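PLEMGATE, 21 Jan 2023 – Fokholm, the family-run maker of printed wallcoverings, is happy to share that its winter pattern collection is ready for homes, cafes and small shops. After nearly 20 months of drawing, redrawing and a good deal of coffee, the studio has settled on nine new designs, most of them large flowers and leaves drawn in simple outline on deep, cheerful grounds.

The collection grew out of a long friendship with Lương, the Plormont paper mill that has supplied the studio for 15 years, and many of the early sketches were made at the mill's own kitchen table.
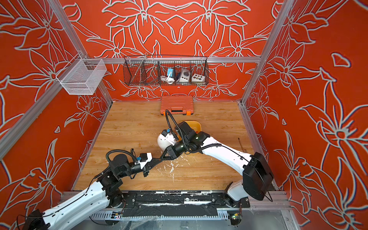 Lương added that big florals had been the most asked-for style among its own customers all through the autumn, and that the mill was glad to see them back on walls instead of tucked away in sample books.

Every design comes in two weights of paper, a lighter one for bedrooms and hallways and a sturdier one for busy places where coats and chairs brush past. Both can be hung with ordinary paste, and the showroom team is always pleased to talk a first-timer through the job – bring your measurements and stay as long as you like.

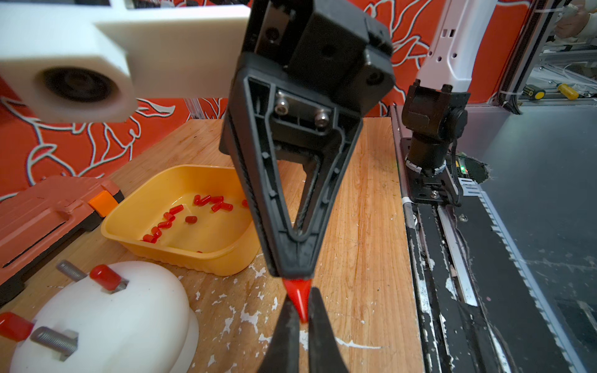

Can customers order a sample before buying a full roll? Samples of all the designs are free from the Plemgate showroom, or by mail for the price of a stamp.

The collection is on sale now in Plemgate and Plormont.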